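Shared office, dry air and tissues: who should pay?
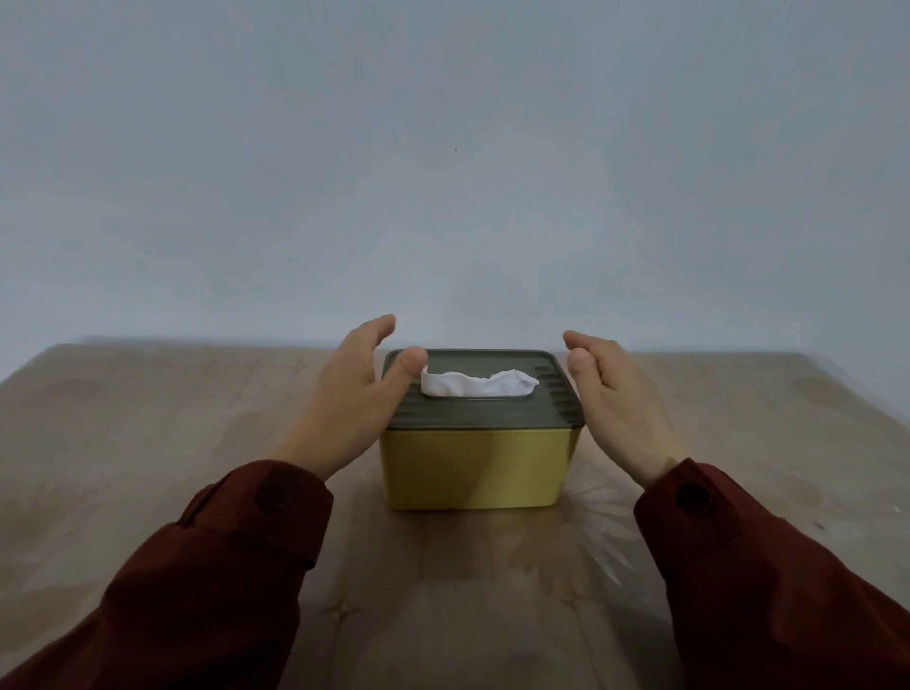

Rokumwood, January

smathur
Hello all. I rent a desk in a shared office on Harms Street, and since the heating started, everybody has a cold. I buy the tissues for our table from my own money. One box is finished in 2 days, and I use maybe four tissues from it. I asked the manager if the office can pay, and he answered that tissues are "personal items." Is this normal? I don't want to look cheap.
Shakuntala Mathur

deskbound30
Not normal. My office in Murnness gives tissues, soap and tea. We pay 8 a month extra for all of it and I never heard a complaint.

hudeck_pete
I disagree. If you put a box in the middle of the table, people will take from it. Keep it in your drawer. The manager is right, a nose is personal.

smathur
Pete, I understand, but if I hide the box, my neighbor sniffs until lunch. I tried it before the holidays and I could not do my work.

deskbound30
And the soap in the bathroom is also for personal hands, Pete. Does he bring his own?

hudeck_pete
Soap is in the contract. Read yours, Shakuntala. Mine has a page called "supplies."

lin_k
Ask for a humidifier instead. Our air was at 30 percent and half of the "colds" were only dry noses. We went from four boxes a week to one.

smathur
Thank you, I did not think about the air. I found the supplies page too. It says "paper goods," so I will write to him again tonight.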